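Is the Mumico two-arm kit worth it for bagging and packing work?
Asked 10/29/19 in Robot kits and automation

We run a small mail-order parts business and I have been looking at the Mumico two-arm kit that Selatitz sells. It comes with two arms, two grippers, the controller and 12 months of support. The sales page says it can be taught light packing jobs by moving the arms through the task by hand. We would want it for putting small items into thin plastic bags, and sometimes bags into tubs.

My questions are about the grippers, mostly. Can they handle thin plastic? And how long does it take to teach one job? The demo video only shows boxes. Selatitz told me a soft goods update is planned for February but would not say what is in it.

3 answers

Answer 1 (accepted)

We have had the kit since spring. Setup took two of us most of a day, and the longest part was getting the two arms lined up with each other. The manual skips a step there. You have to zero the left arm first, then power cycle, then do the right one. If you do them together the controller takes it without complaint and then the arms are off when they work on the same object.

For thin plastic, the grippers that come with it are fair. They hold a bag well once they have it. Getting one bag off a flat stack is another matter, and ours often came up with two. We now hang the bags from a hook on the wall and have the arms work in front of it.

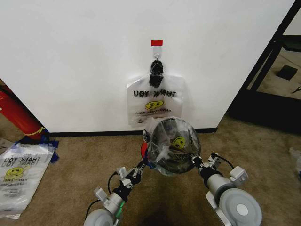 Teaching took us roughly 40 runs before the job was steady enough to leave alone, and we started over once after changing the height of the hook. Keep everything in the same spot. I would mark the floor or the wall with tape so you can put things back after cleaning.

Rigid tubs and bowls are easier. Use both arms on anything round, the fingers are narrow and a round tub will turn if only one side has it. Run the grip setting low for thin plastic.

Things I don't like: the cables need more slack than you expect and should be checked every week, and the support line keeps short hours. They did replace a wrist joint in the first 90 days and paid the shipping both ways. I would buy it again for one or two repeat jobs. For a job that changes every day I would not.

Answer 2

Look at Jõgi too before you decide. Slower arms but the finger pads are wider and they come off without tools. I only used it at a previous job so I can't say how the current model is. Sarach makes rubber finger covers that are supposed to fit the Mumico grippers – I paid 262 for a full set with shipping and they helped with slick plastic, but one split at the tip pretty quick.

Answer 3

does the price include the mounting plates? when I asked they said extra

Comment on Answer 3: Extra when we ordered. We made our own.

Comment on Answer 1: Thanks, this is what I needed. Our jobs are mostly the same two so I will ask Selatitz for a trial unit. Did you have to buy the longer cables or just reroute the ones in the box?

Comment on Answer 1: Rerouted. Leave a loop at the wrist.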